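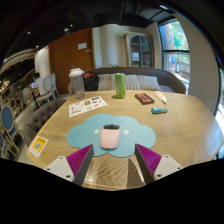 Figure 1. Pink computer mouse on the cloud-shaped mat, shared study table.

3. Observations at the table

The second part of the project concerned the small objects that students keep on shared study tables and the space these leave for written work. Observations were carried out in March in the ground-floor study room at Galtwood, under the supervision of Benedikt Kettler. The table measures 135 cm by 70 cm and is intended for 4 users.

Objects were grouped as working items, refreshment items and personal items. The mouse and its mat were entered together as working items, although the mat also has a decorative purpose: it is pale blue, with a scalloped edge and a simple face. Stickers and printed cards were entered as personal items. Drinks containers proved harder to place, as several students regarded a bottle as part of their working equipment.

Positions were recorded within a period of 40 minutes. In Figure 2 the mat lies towards the left of the table and the small pink device is away from it. A printed card, a tall green can and a black box with a cassette-like design are also on the table.
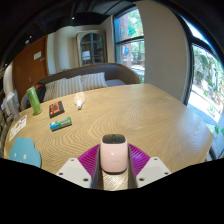
Figure 2. Pink device held away from the mat, with card, can and box on the table.

3.1 Use of the mat

Students at Galtwood were asked whether a mat helped them to keep a fixed place for the mouse. Most replied that it did, provided that the mat itself was not moved to make room for books. The same question was put to students at the Wakberg site, where the tables are narrower and few mats are in use. Their replies are given in Appendix B.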